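Club de robótica de Plarodville › Proyectos de alumnos › Recoger la habitación: ideas y dudas

yamila_ib
¡Hola a todos! Abro hilo para el proyecto de este curso. Somos 7 en el grupo y queremos que el brazo aprenda a guardar peluches en una caja a partir de demostraciones hechas con pinzas de mano. Llevamos 144 demostraciones y estoy contentísima, aunque nos queda muchísimo por pulir. ¿Cuántas grabasteis vosotros el año pasado?

grewal_g
Nosotros llegamos a 213 con tazas, y las últimas casi no aportaron nada porque eran todas iguales. Antes de grabar más, cambiad de habitación, de luz y de altura.

Lornetti
No estoy de acuerdo con Garnet. Con objetos blandos la repetición sí ayuda, un peluche nunca se deforma igual dos veces. Yo me quedaría en el mismo cuarto hasta que el agarre salga limpio.

grewal_g
Limpio en ese cuarto, sí. Luego lo llevas al aula y se te va todo al suelo. Nos pasó en septiembre delante de los padres.

annick.s
¿Y cogéis el peluche con una mano o con las dos? Mi hermana Lucie hizo el módulo de Wirner y allí insistían en empezar con una sola.

yamila_ib
Con las dos, ¡es lo más divertido! Una pinza sujeta y la otra acompaña — al principio chocaban todo el rato y ahora ya nos vamos entendiendo. Lo que peor llevamos es el pelo largo: si aprietas poco se escurre y si aprietas mucho se queda enganchado al soltar.
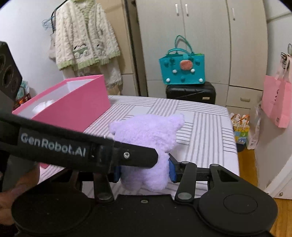 Isabelle propone agarrar siempre por el cuerpo y dejar la cabeza libre, y a mí me convence. Esta tarde a las 5 probamos otra tanda, con la caja girada en cada intento (va por ti, Garnet).

Lornetti
Eso de girar la caja me parece bien. Lo del cuerpo, depende: si es muy estrecho, se os va a balancear.

iouellet
Soy Isabelle. Se balancea un poco, pero bajando despacio se aguanta. Por la cabeza tapábamos media vista de la cámara.

annick.s
Qué ganas de verlo. ¿Subiréis también los intentos fallidos? A mi grupo le vendrían genial.

yamila_ib
¡Claro! Los tengo en una carpeta aparte, en cuanto les ponga nombre los cuelgo.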